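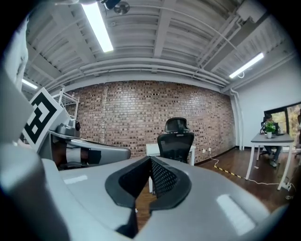 Search stories
Enter keyword
Go

The Good Chair

Filed under: Short Fiction, Office Life, Under Ten Minutes

The office of Nonier came with a brick wall, and the brick wall was the reason the rent was what it was. Duangjai Ongart had been told this on her first morning, by a man who patted the bricks as he said it.

She had also been told that the black chair in front of the wall was Solheim's.

"Is he in today?"

"He's in Kidton," said the man, and went to lunch, and shortly afterward to another company.

So she took her laptop to the table by the window, next to the plant, and got to work. The plant was in a white pot and needed water, which gave her something to be in charge of.

The chair had a mesh back and a mesh headrest and the look of something that had been in a catalog. Hers was from a stack. By the second week she had a pain under one shoulder blade that she thought of as Ornetora, after the client whose invoices had caused it. She considered the chair from across the floor. Between them ran the strip of yellow-and-black tape that held the cable down, and she had come to think of it as a border.

New people arrived. She told them about the chair.

"Whose is it?"

"Solheim's," she said, with an authority that surprised her. One of them asked what Solheim did, and she said he was mostly in Kidton, and he nodded as if that were a department.

On April 29, 2024, an email came around about the lease. There was a list attached, 40 items long, of everything that belonged to the building and had to stay behind. The wire shelves were on it. So was the white desk. At number 6, between a coat hook and a fire blanket, was this: Chair, office, Solheim (model), black.

She read it twice. Then she watered the plant, which was not on the list and was therefore, she decided, hers.

After five everyone went home. Duangjai crossed the tape — she did look both ways — and sat down. It was a very good chair. The headrest met her head exactly where a head would want to be met. She leaned back and looked at the table by the window, the little plant, the stacking chair with her sweater on it.

In the morning the newest hire found her there, typing.

"Oh," he said. "You must be Solheim."

"Just back from Kidton," she said, and asked him to mind the cable.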